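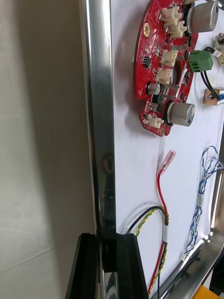

Ariel Ocampo wrote after the last edition that the section on fitting the Lilum wall thermostat should say which breaker to switch off before anything else, and that the old step 4 came too late. The order has been changed below.

3. Fitting the thermostat

Caution: Switch off the heating circuit at the consumer unit before you start. In most Bretville flats this is a separate breaker from the lighting. Check with a voltage tester that the old thermostat is dead.

1. Pull the old cover off and write down which wire goes to which terminal.

2. Undo the terminals and fold each wire back against the wall. Do not let the wires drop into the wall box.

3. Hold the Lilum back plate against the wall and mark the screw holes. Keep it at least 600 mm from any radiator, and out of direct sun.

4. Feed the wires through the plate and screw it down. Hand-tighten only — a bent plate will stop the cover from closing.

5. Connect live, neutral and switched live as shown on the label inside the cover. The earth wire, if there is one, goes to the parking terminal.

6. Hook the cover on at the top and press the bottom edge until it clicks.

7. Switch the breaker on. The display shows the room temperature after a short wait.

Note: If the display reads 73, the thermostat is set to Fahrenheit. Hold the menu button for 3 seconds and choose C.

Note: Stisia boilers made before December 2016 need the relay link moved to position B. Newer ones do not.

If the heating does not come on

Turn the set temperature up to well over the room reading and listen for a click. If there is no click, switch off at the breaker again and check the switched live. If it clicks and the boiler stays off, the fault is at the boiler end. Gatchalian service desk can send a wiring sheet for your model.

Programming the timer is covered in section 4.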